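The Log Comes Before the Model

By Talha Tanoli
June 21, 2025

I write control software for a small robot arm, and most of my month goes to something that will never appear in a demo. I maintain the tool that shows what the arm was told to do, what its cameras saw and what its joints did, all on one clock. My opinion is that this tool matters more than the policy it inspects, and that most groups our size build the two in the wrong order.

The usual order goes like this. You record a few hundred runs, train a model, watch it miss, and record more. The viewer comes later, when somebody gets annoyed enough to write one. By then the recordings have problems baked into them. We did exactly this. Our first set had 2,000 episodes, and we trained on all of it before anyone plotted camera timestamps against joint timestamps. In 105 of those episodes the wrist stream lagged the joints. The model had been learning from pictures of where the gripper used to be.
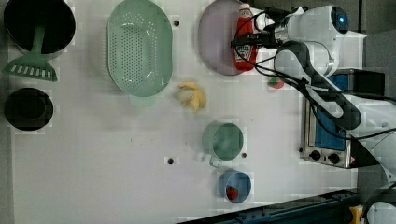
A lag like that is hard to catch by watching the arm. It reaches, it comes down a little to one side, and everyone in the room has a theory. The grip force is wrong. The lighting changed. The model needs more data. I have held each of these theories myself, and I could have dropped all of them in a minute with the right plot on the screen.

Soomro, the replay tool we started in May, does very little. It loads an episode, lines up the streams, and lets you drag a slider. Under the video it draws two curves, the commanded position and the measured one, for whichever joint you pick. If a stream has a gap, the gap shows as a gap. The first version filled gaps by repeating the last good image, and I took that out. A viewer that smooths over missing data is hiding the thing you opened it to find.

The wrist view deserves its own complaint. People like the overhead camera because it makes sense to a human. You can tell at a glance where everything is. The policy leans hard on the wrist camera, though, and a wrist camera spends a lot of its time looking at things that tell you very little about the job. 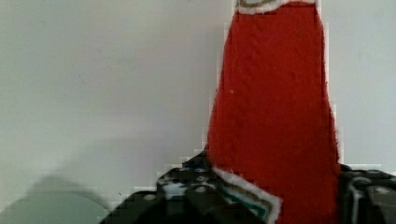
Wrist camera: red fabric with white fuzzy trim, and plain wall behind.

If you only ever review the overhead video, you don't know how many of your training images look like this. I would make every person on a project sit through ten episodes of wrist video before they are allowed to argue about network size.

The common objection is that tooling can be bought or downloaded. Some of it can. We tried Wetero for logging and kept it, and Avari for labeling and dropped it after two weeks. But the last part always has to be your own, since it depends on how your arm reports its state and what you count as a failure. A general viewer will not know that our controller stamps a command when it is queued and the measurement when it is read. That difference cost us two days, and it is now one line in a config file with a long comment over it.

The other objection is that a bigger model will absorb bad data. Maybe it will, some day, for somebody with far more episodes than we have. In a small lab, each bad episode is a real share of what the model knows. Fixing the clock took an afternoon. Recording again would have taken weeks.

I would also put planning under the same rule. When the arm goes around a plate to get to a bottle, I want the planned path stored next to the path it followed, with the reason the planner gave for rejecting the shorter one. Ours now writes that out. The files are larger and I don't mind. 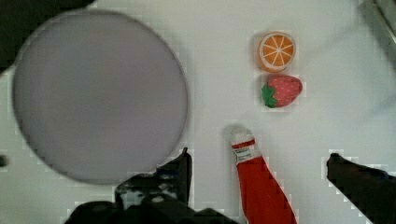
Reader comments

Prusa
Agree on timestamps, less so on writing your own viewer. We wrote one and it became a second product with its own bugs. How do you stop people from asking for features?

Talha Tanoli
We mostly don't. I say no to anything that changes the data on its way to the screen, and the rest goes on a list.

Unsigned
Storing the rejected paths is a good idea. Ours only logs the winner, so every odd detour turns into a guess. What does it do to your disk use if the planner runs again at every step?

Contact the author | Copyright 2025, all rights reserved | Back to top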